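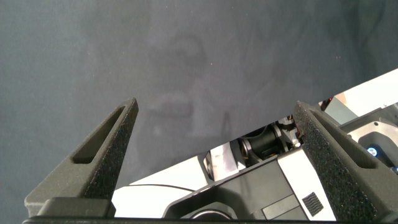 Do you need to buy grip tape made for robots, or will the stuff from the hardware store do?
For light things picked up slowly, the hardware store kind is fine. I'd spend the money once you start lifting anything smooth that weighs more than a full coffee mug.

I got there the long way. Since November I have owned, in this order, the Kikuchi fingers, the Drirketti fingers, and a drawer full of the Kikuchi fingers' replacement parts. The Kikuchis are lovely. They close like a bank vault and cost like one too, and the pads are a soft blue gel that picks up every hair in the house. We have a dog. By the second week my gripper needed a shave.

The Drirketti set is cruder and I like it more. Long slot down each finger, rough black pad on the inside, two screws per side. The slot gives the finger a little flex, so if I tell the arm to go somewhere stupid it bends before it breaks. I tell the arm to go somewhere stupid most evenings.

My test was 30 picks each of a glue stick, a plastic egg and a steel socket from the Furkberg set my brother-in-law wants back. Kikuchi dropped the socket once. Drirketti dropped it five times, four of them before I wiped the pads down with alcohol, so make of that what you will. Both were perfect on the egg. The glue stick is no longer in a condition to be tested.

Then there's the wrist camera, which I had on the default exposure for months and cheerfully blamed the software for everything it couldn't find. White plastic under a bright lamp comes out as one big glow, and a cable lying across it is the only thing with an edge. I knocked the exposure down by around 25 percent, moved the lamp, and the detector stopped proposing that the table was an egg.

Reflections are the other headache. Anything flat and dark is a mirror if you stand in the wrong spot, and the wrong spot is wherever the keyboard is.
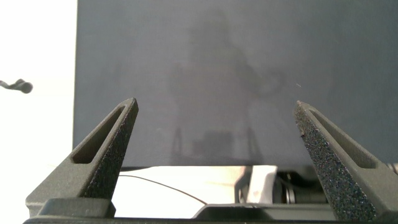 Both pads, plus a ghostly somebody in the dark panel.

Ailsa Rankin wrote in to ask about the Zuncombe controller and whether it is worth the upgrade. I've had mine for 29 days and I'd say wait. The motion is smoother, but it forgets the gripper's open position every time it restarts, and the fix in the manual is to restart it. Firmware 2 is supposed to sort this out. I'll put it on when I have a free evening and a new glue stick.

Next up is different foam on the right finger only, to see if it matters.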